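Fitcombe
Products / Bench and Framing / Edge Rail / Nustis Edge Rail

Nustis Edge Rail, grooved aluminium, 3000 mm
Series: Rey
Page revised 6/27/22

Overview

Nustis Edge Rail is an extruded aluminium section for the perimeter of flat work surfaces. It protects the panel edge, stiffens an unsupported span and gives a continuous fixing line for vices, lamp posts, stops, shelf uprights and cable clips. The grooves run the full length of the bar, so a fitting can be placed at any point and moved later without drilling the rail or the panel.

The section is supplied in two forms. The wide form has parallel grooves in the top face and is normally used on the working side of the bench. The narrow form has a single top groove and is used on the return edges, where loads are lower and reach matters more. Both forms share the same overall height and sit flush with each other at the corners.

Rail is stocked in mill lengths of 3000 mm and cut blanks of 600 mm. Other lengths are cut to order at the Wanville warehouse.

Specification

Material: 6063 aluminium alloy, T6 temper
Finish: clear anodised, silver
Stock length: 3000 mm
Blank length: 600 mm
Overall height, both forms: 30 mm
Width, wide form: 60 mm
Width, narrow form: 30 mm
Groove opening: 8 mm
Groove pitch, wide form: 30 mm
Length tolerance, stock bar: plus 5 mm, minus 0
Length tolerance, cut to order: plus or minus 0.5 mm
End finish, stock bar: as sawn, not anodised
End finish, cut to order: sawn and deburred, not anodised

Stock bars are supplied slightly over length and should be trimmed at both ends before assembly. The outermost 10 mm of a stock bar may carry contact marks from the anodising rack. These are not treated as a defect.

Panel compatibility

The rail is fixed against the panel edge from below using the slotted underside bracket. It does not wrap the panel, so panel thickness is limited only by the bracket range. The standard bracket accepts 18 mm to 33 mm. Thicker tops require the deep bracket, ordered separately.

Suitable panels are compact laminate, melamine-faced particleboard, hoop pine or birch plywood, and phenolic resin sheet. Solid timber tops can be used where the rail runs with the grain. Across the grain, use the elongated bracket holes and leave the screws finger-tight plus a quarter turn to allow for seasonal movement. Do not glue the rail to a solid top.

Steel and stainless tops are not recommended in wet areas without the isolation strip. Where aluminium and stainless steel are in direct contact and regularly washed down, staining and pitting of the rail will develop along the joint.

Loading

Loads below are for the wide form, bracketed to a panel at least 25 mm thick, with bracket spacing no greater than 600 mm.

Vertical load at any one fitting, static: 40 kg
Outward pull at any one fitting, static: 25 kg
Combined load per metre of rail: 90 kg

Halve these values for the narrow form. Halve them again where the panel is particleboard and the brackets are fixed with wood screws instead of threaded inserts. Fittings with an arm or post longer than 300 mm should be spread over two nuts in the same groove, or over both grooves on the wide form.

The published values are static. Equipment that produces continuous vibration, including bench grinders and vacuum pumps, should be bolted through the panel. The rail may still be used to position such equipment but should not carry it.

Cutting and joining

Cut with a triple-chip, negative-rake blade intended for non-ferrous metal. A drop saw is adequate. Clamp the bar against the fence with the grooves facing up and place a scrap of timber under the outboard flange. Wax the blade. Do not use an abrasive disc, as the swarf loads the disc and the heat marks the anodising well back from the cut.

Mitred corners are possible but not advised on tops that will be moved. The usual corner is a butt joint with the wide rail run through and the narrow rail stopped against it. The end of the wide rail is then closed with the moulded cap. A mitre also leaves a sharp outside point at hip height, which has to be filed back.

For runs longer than one bar, join with the internal splice. The splice is a steel key that slides into the groove of both bars and is locked with grub screws. Place a bracket within 100 mm of the joint on each side. Do not locate a joint under a vice.

Fitting sequence

1. Check the panel for square and dress any edge that is out by more than 1 mm over its length.
2. Mark bracket positions on the underside. Start 50 mm in from each end and divide the remainder equally, keeping within the maximum spacing.
3. Drill for inserts using a depth stop. Fit inserts square to the face.
4. Fix brackets loosely.
5. Load the underside nuts into the rail, one per bracket, plus any spares wanted later.
6. Offer up the front rail, engage the nuts and tighten from the middle outwards.
7. Repeat for the side rails, butting them to the back of the front rail.
8. Check that the top face of the rail is level with the panel. The bracket slot allows 2 mm of vertical adjustment.
9. Tighten all fixings to 6 Nm and fit the end caps.

Spare nuts cannot be added to the underside once the ends are capped and the side rails are in place. Top-face nuts are the drop-in type and can be added at any time.

Accessories

NU-176 Drop-in nut, M6, spring-loaded ball, pack of 10
NU-BR Standard underside bracket, zinc-plated steel
NU-BD Deep underside bracket, zinc-plated steel
NU-SP Internal splice with four grub screws
NU-EW End cap, wide form, black
NU-EN End cap, narrow form, black
NU-GS Groove infill strip, grey, sold by the metre
NU-IS Isolation strip, clear, sold by the metre

The 176 nut replaces the earlier roll-in nut, which is no longer supplied. The two can be mixed on the same rail. The earlier nut has a slightly lower thread boss and needs a screw one size longer when used under thick fittings.

The groove infill strip is recommended wherever fine material is handled. It presses in by hand and lies just below the face of the rail. Cut it with scissors, 5 mm over length, and compress it into place so that it does not draw back from the ends.

Care

Wipe down with neutral detergent and water. Grooves can be cleared with a stiff nylon brush or a vacuum crevice tool. Avoid compressed air on assembled benches, as it drives swarf beneath the nuts. Avoid caustic cleaners, brick acid and oven cleaner, all of which attack the anodised layer and leave a permanent white bloom. Adhesive residue can be removed with isopropyl alcohol.

Check bracket screws one month after installation and yearly from then on. Sawn ends that have been left uncapped in a coastal location may show a light grey oxide. It is cosmetic and can be removed with a fine abrasive pad.

Packing and freight

Stock bars are sleeved in film and packed in cardboard tubes, two bars per tube. A 3000 mm tube is classed as over-length by most carriers and can't be delivered to a parcel locker or post office box. A person must be on site to help unload where no forklift is available. 600 mm blanks ship in standard cartons.

Inspect tubes on arrival and note any crushed ends on the consignment docket before signing. Bent bar can't be straightened on site and will be replaced if the damage is noted at delivery. Claims for cosmetic marks must be made before cutting.

Cut-to-order rail is not returnable. Unopened tubes of stock bar may be returned at the customer's cost, less a restocking charge.

Availability

Wide form, 3000 mm: in stock
Wide form, 600 mm: in stock
Narrow form, 3000 mm: in stock
Narrow form, 600 mm: back order, due September
Black anodised finish, either form: made to order, minimum quantities apply

Technical enquiries, including load questions and non-standard panels: Cinzia Tedesco, Applications
Cutting lists and freight quotes: Debora Bellini, Wanville warehouse

Cutting lists should state finished lengths in millimetres, the form, the quantity and which end is the datum if holes are required. Lists received without a datum are cut only and are not drilled.
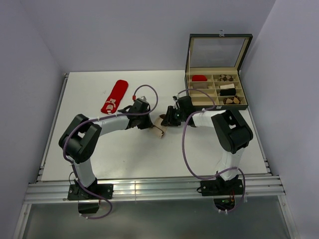

Grooved aluminium rail on the front edge of a white top, with rails on the left and right edges.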